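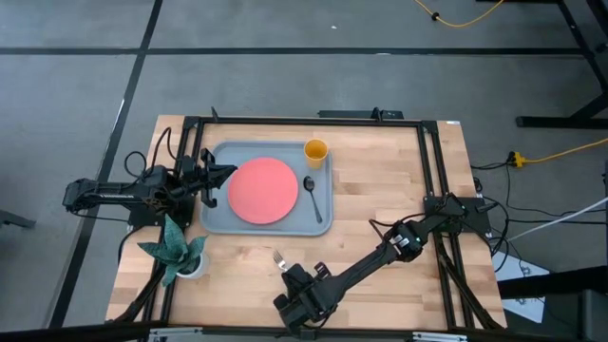 *Questions answered by the owner of the Kerlow Supper Table, last tidied up in January*

I get the same emails over and over (which I don't mind, I like emails), so I've put my answers in one place. If yours isn't covered, write to me and I'll probably add it.

## What is the Supper Table, exactly?

It's a monthly supper in Kerlow village hall. I cook, you eat, and you sit next to people you may never have met. There are 30 seats and one sitting. It began as a pot of soup in my kitchen with a few neighbours squashed round it, and then the neighbours started bringing their sisters, and I ran out of chairs!

## What time do I turn up?

Doors at half six, food at seven. Please don't come at six hoping to sneak in. I'll be in an apron with onions on the go and I will hand you a peeler.

## How do I book?

By email or by the paper list in the Brennan bakery, next to the till. I add the two lists together each evening, so if you put your name on the paper one in the morning you won't hear from me until later. Please only use one or the other. I've had people book twice and then wonder why there were two portions of crumble with their name on. (They ate both.)

## What does it cost?

You pay what you can into the tin on your way out. If that's nothing this month, come anyway. I don't look and I don't keep a list. Last year's tins came to £445 more than we spent on food, and that went on the second-hand oven, a big ladle and new oven gloves. The old gloves had a hole in the thumb, and I found it every single time.

## What will you be cooking?

I decide the week before, depending on what's cheap and what people have left on my doorstep. In winter it's mostly stews, bakes and dumplings. In summer I get lazy and do big salads, cold chicken and new potatoes. Pudding always happens. There was a month when I tried to do just fruit and the mood in the hall was really quite low.

## I'm vegetarian / vegan / can't have wheat. Can I come?

Yes please! Tell me when you book. There's a vegetarian main every month, and I can nearly always make it vegan if I know in time. Wheat is fine too, though the kitchen has flour in every corner of it, so if you're coeliac please have a word with me first and I'll tell you truthfully how I'd be cooking that month.

Nuts are harder. I leave them out of the food, but I can't promise about the hall, which is also used for cake sales.

## Do I need to bring my own plate and cutlery?

No, I've got plenty. It's all mix and match, picked up from jumble sales and from people clearing out their cupboards. I gave up on sets years ago. White plates make everyone's dinner look like a works canteen anyway – I'd take a bright one with a chip in it any day.

Teaspoons are another matter. They vanish. If you find one in your coat pocket, just pop it back next time and we'll say no more.

## Can I carry my food on a tray?

You can. There's a stack of them by the hatch, and they're a real help if you've got a stick or a small child, or if you'd like to take the lot in one go. Drop it back on the stack when you've sat down, otherwise the tables get very crowded.

## Are children welcome?

Very. Under-fives don't take up a seat if they're on a lap. I do a plain version of whatever it is (no sauce, nothing green touching anything) and there are 2 high chairs, first come, first served.

## Can I bring wine?

Yes, bring what you like. There's squash and water on the tables and tea after pudding. The corkscrew lives in the drawer left of the sink.

## How do I get there?

The hall is on Wiria Lane, past the chapel. If you're coming by bus, the 479 stops at the top of the lane, but check the last one back before you settle in for seconds. Parking is on the grass, and after heavy rain it's better to leave the car up by the chapel and walk down. There's a ramp at the side door, and the loo with the wide door is just inside on the right.

## Can I help?

Washing up! Always washing up. I wash, somebody dries, and we usually have the radio on. If you'd like to cook a pudding one month, ask me, as long as you're happy making it in the hall kitchen.

## Can I take leftovers home?

Bring a tub with a lid. I spoon things out once everyone's had seconds, and the soup goes first.

## What if I book and can't come?

Send me a quick line, even on the day. There's usually someone waiting for a seat and they can be there in ten minutes if I ring by five.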